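Tremudley notebook, March
Bottle grasp set, second collection block

Picked up at 8:40 with the arm already homed. Gripper zero had drifted overnight by a small amount, same direction as last time. Re-zeroed, wrote the offset into the config, and left the old value commented out above it. Somebody should check whether the drift follows the room temperature. I did not log temperature today.

Target for this block: 200 accepted demonstrations of upright bottle pick, single object, bare table. Cluttered table comes after the Skitach build is fixed. The last Skitach build drops the gripper width channel whenever recording is paused and resumed, and the file still passes the integrity check. I lost most of a morning to that. Workaround for now is never to pause. Stop the episode, discard it, start again.

Teleop settings as before except the velocity cap, which I lowered for the final approach. At the old cap the operator tends to correct sideways just before closing, and the policy learned the correction as if it were part of the grasp. It wobbled left then right in front of every bottle, including ones it was already lined up with. Episodes from the first block with the wobble are tagged "lat" in Workneh and should stay out of the training split. They can stay in the eval-only pool if anyone wants them for the failure study.

Placement: using the random pose list, read off the screen before each reset. Please do not place by eye. The first block was placed by eye and the heat map of start positions has a hole at the far right corner of the table where nobody felt like reaching. Rotation of the label is also on the list now. The operator turns the bottle to the listed angle before starting the episode.

Labeling. Three outcomes only: success, slip, miss. A slip is any visible movement of the bottle in the fingers after lift, even if the bottle is held to the end. A knocked bottle is a miss. "Partial" is retired, please stop typing it in the notes field. Two of us used it for different things and the old rows had to be relabeled from video.

Count after the morning run: 531 episodes in Workneh across both blocks, before filtering. Of the new ones, 40 rejected, nearly all for the operator starting to close before the wrist had settled. Those are easy to find by script (close command while wrist speed is above threshold), so I added the check to the upload step. It flags and does not delete.

Clear plastic is the reason for doing this set at all. Depth is unreliable through the body of the bottle, so the wrist color stream is carrying most of the information near contact. With the fingers open on either side, the white cap stands out only by brightness against the table and the gray panels, and the tea-colored liquid is the strongest cue between the fingertips.
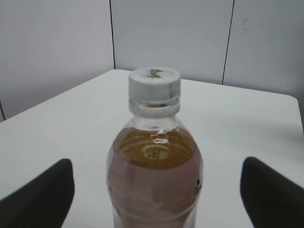 I would expect the policy to lean on that color, so the next block needs other fill colors and some empties or we will get a tea detector. Fill level should vary too. The current Grirnonia baseline was trained with depth included and I want a matched run without it before we argue about dropping the channel. Same seed, same split, same number of steps.

Exposure on the wrist camera is locked. Auto exposure shifted when the black fingers took up more of the view, and the brightness change lined up with closing, which is a shortcut we don't want to hand the network. Check the lock after every reboot, it does not persist.

Open items:
Width channel bug, waiting on next Skitach build.
Pad wear. Left pad feels smoother than the right to the touch. Swap both together and start a new session ID when that is done.
Pose list needs more entries near the table edges.
Rerun the split script with "lat" excluded, then freeze.

Stopped at 4:15. Arm parked, brakes on, upload still going.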